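Flircombe is finished, and the cards are at the printer

Studio news, April
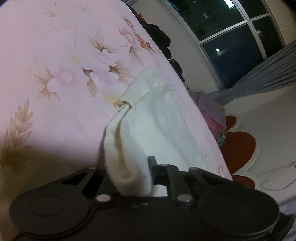

Blossoms and brown leaves on a pale pink sheet, with a folded cream-white cloth.

I've been promising an update on the card game for so long that a few of you have stopped asking, which is very kind of you and also made me feel a bit guilty. So I'm delighted to say that the artwork for Flircombe is done. All 79 cards, the box, the little rule booklet and the score pad went off to the printer at ten in the evening, after which I ate a bowl of cereal standing up in the kitchen and went straight to bed.

For anyone who has wandered in here without hearing me go on about it, Flircombe is a game for two to four players set in a seaside town where the tide comes in a good deal farther than it should. You're all shopkeepers, and you spend the game hauling your stock uphill, trading with the neighbors and occasionally (if you play the way my family does) leaving somebody's piano on the wrong side of the seawall. It's being published by Pintér, a small outfit that had put out word games up to now, and they asked me on board after seeing the tea tin labels I drew a couple of years back. I said yes before I'd read the rules all the way through. I had never drawn a card game before and I thought, well, how different can it be from a tin?

Quite different! A tin only has to look nice on a shelf. A card has to look nice upside down, across a table, in bad light, half covered by another card, while your cousin is telling you a story. My first version of the shopkeepers had beautiful fussy borders with ropes and shells and tiny fish, and when we printed them at home and tried to play, every one of them turned into gray porridge at arm's length. Out went the ropes. The fish survived on the backs of the cards, where they can be as fussy as they like.

The part that took the longest was the icons. There are 24 of them, for things like "carry," "swap" and "the water rises," and they had to be clear at the size of a pencil eraser. I drew "swap" as two arrows, then as two hands, then as two hats changing heads, and went back to the arrows in the end with a slightly wobbly line so they'd look like they belonged with everything else. My sketch folder for the whole project has 583 drawings in it, and I'd guess a good third of those are hats.

Color was the other long conversation. The folks at Pintér wanted the town to feel sunny, and I'd been picturing something gloomy and green, with lanterns. We met in the middle, with warm pinks and creams for the buildings and a proper murky teal for the sea, and I have to admit they were right about the sunshine. It's much funnier to lose your piano on a nice day. I also lettered the title by hand, with a brush that was nearly bald by the time I got the F to sit properly next to the L. If you look closely at the box you'll see the crossbar of the F leans down a little on the right. I tried fixing it and it looked worse, so it stays.

Printing is being handled by Plostex, and the first proofs came back with the teal a touch too blue on the sea cards – lovely, but more swimming pool than harbor. They've adjusted it, and the second set looked just as I'd hoped when I held it up next to my painted swatches. The cards have a light linen finish, so they shuffle nicely and don't stick to each other, and the box has a lift-off lid with the town running all the way around the sides. If you put four boxes in a row the street joins up. I don't expect anyone to buy four boxes, but I like knowing that it works.

The first run is 254 copies, which is as many as Pintér felt comfortable storing, and they'll go first to the people who signed up for the early list. Whatever is left will be sold through the Pintér shop and at the Windham spring craft market, where I'll have a table with a demonstration copy, some prints of the shopkeepers, and the last of the tea tin postcards. Come and play a round if you're nearby. A game takes forty minutes once you know it, and a bit longer if you've got me explaining the rules, as I tend to get sidetracked by the drawings.

I'll put a proper page together in the work section soon, with early sketches next to the finished cards, including the baker who started out as a lighthouse keeper and the lighthouse keeper who started out as a goat. I'd also like to write something longer about the icons, mostly for other illustrators who are thinking of taking on a game and would like to know how many evenings it eats. If there's anything in particular you'd want to see in that, drop me a line through the contact page and I'll try to fit it in.

Thank you to everyone who played the ugly test versions, with the paper cut crooked and the rules changing halfway through, and who wrote such thoughtful notes in the margins. Next up for me is a quiet couple of weeks, a tidy of the paint drawer, and then a picture book about a ferry that I'm not quite allowed to talk about yet.

– Etelka Katona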